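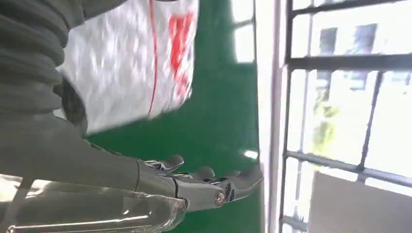

March, packing room notebook, late morning

Finally sat down to sort out how we pack cable on the green table, after weeks of everyone doing it their own way (me included!). The Nendevley order is the excuse. They want yellow and black coils, bagged and weighed, and they want the weight on the slip to match what their own scale says when it gets there. Fair enough.

First job was the scale. I put the 1,000 g check weight on it, got a good reading, moved it to each corner of the plate and got the same again, so I'm happy. It had been drifting last month when it lived by the door, and I still think that was the draft. Please leave it where it is now, at the front in the middle of the table. If you need the space, move the crates.

Then the crates. Yellow goes in the left one, black in the one beside it, and the one in front is for bags that are done and waiting for the belt. I like having the finished crate closest to me — you can drop a bag in without reaching across the coils, and I had got very tired of reaching across the coils.

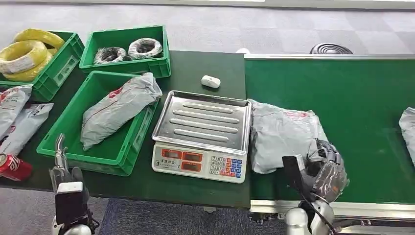 I'd still like the yellow and black farther apart, though. When I'm going fast I grab by position and don't look at the color, and that's how Rocha ended up with the wrong cable last time. Might try a strip of tape on the table to mark where each crate sits. Also, whoever the soda belongs to, drinks go on the windowsill shelf please, the table is for parcels.

Weights. One coil in its mailer came out at 3,045 g on the first go, which made no sense at all, and I stood there feeling stupid for a bit before I noticed I'd leaned my clipboard on the edge of the plate. Crossed that line out in the log. Did it over with the clipboard on the floor and got something much more sensible. Numbers are in the log, not copying them here.

The mailers are the gray and white ones with the red print, and they're fine, but they're bigger than the coil needs and the top end flops around. Folding it over twice before sealing helps. Folding once doesn't, it springs back up and snags on the crate rim when you pull the bag out. I want to ask Flarkton if they do the next size down. If not we'll live with it. 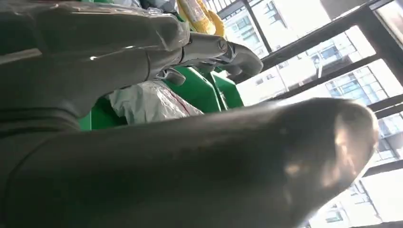
White bag against something green, window side. Very crumpled plastic!

Slips: the Riso copies came out pale again, hard to read the weight box. Needs a new drum or just a good clean, I haven't looked. I wrote over the worst ones in pen.

Still to do:
tape marks for the crates
ask Flarkton about smaller mailers
clean the Riso
2 more rolls of slip labels from the store cupboard
redo the first 3 lines of the log so they're readable

Belt side I haven't touched. I want to see if a bag laid flat rides better than one on its edge, but that's for after lunch, and I need the long ruler back first.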